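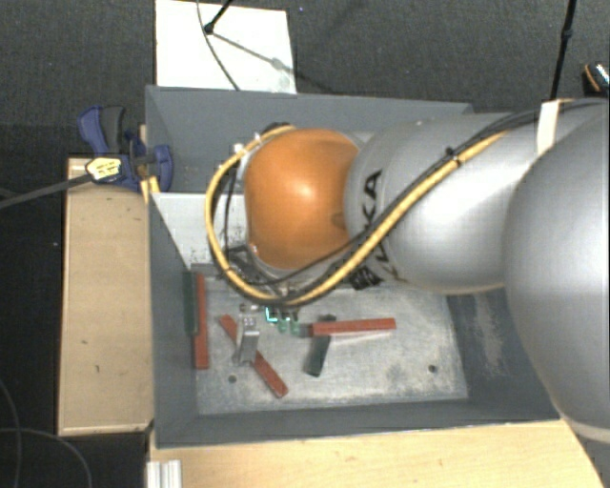 Holtstead Keeps Its Evening School

Wednesday classes at the Holtstead Evening School begin at half past six, when the day shift has ended and most of the town's kitchens have been cleared. The school was founded in 1760 lines of handwritten minutes, as its first secretary liked to put it, and those minutes still sit in a cabinet outside the main office. They record long debates over coal, lamp oil and the proper fee for a course in bookkeeping.

The fee question has never gone away. Under the current policy, residents pay by the term and may spread the cost over 15 weeks. Enrollment for the present term stands at 182, with the largest groups in English, household accounts and pattern cutting. Two employers, Turamex and Dimitriou, refund the fee in full to any member of staff who completes a course.

Colette Gilbert, the principal, regards attendance as the more serious matter. Students who miss the first two meetings seldom return. The school now telephones each absent student the following morning, and teachers hold a short review at the start of the third week for those who have fallen behind.

"A person who has worked all day has already made an effort by coming through the door," Ms. Gilbert said. "The timetable should respect that."

The timetable has been revised accordingly. Classes end at nine, in time for the last bus to Kidby, and written assignments are due on Mondays so that students have the weekend to finish them.

Seraina Oberholzer, who teaches English to new residents, has asked for a second beginners' group. Her present class is full, and the waiting list opened before the term did. The governing board will consider the request together with the budget, and a decision is expected in April. Applications for the spring term may be made in person at the school office.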